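Chapter 10
Writing Rules People Will Follow

The first safety rule I ever wrote was 11 lines long, and I was very proud of it. It told everybody at Sosine to "exercise due caution near moving equipment." Nuria Woldemariam, who ran the cell next to mine, read it twice and asked me which equipment, and how near. I had no answer for her (I do now, and it takes up most of this chapter!).

We'll start with benchmark work, pegs and holes on a task board, where a lot of you will get your first hours beside a live robot. It looks harmless. The parts are small, the moves are short, and after a morning of it you'll want to reach in and straighten a peg yourself. Please don't, not until both arms are in a protective stop and you've checked the status screen.

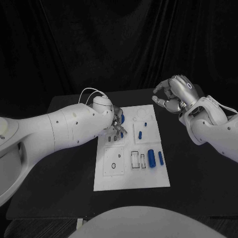

226 Chapter 10

With two arms over one board, I want you to think about the arm that's waiting. Your eyes go to the gripper that's busy over a part, and meanwhile the other hand is hanging in the air with its fingers curled, ready for its next command. A robot holding still may still be powered, so your written rule has to cover both arms by name: left, right, and who is allowed to release each one.

Fletcher Fairweather and I spent most of one October rewriting the Suvstead lab handbook along these lines. We began with 136 rules and argued over every single one of them. Section 10.1 goes through the ones we kept, starting with who holds the stop button.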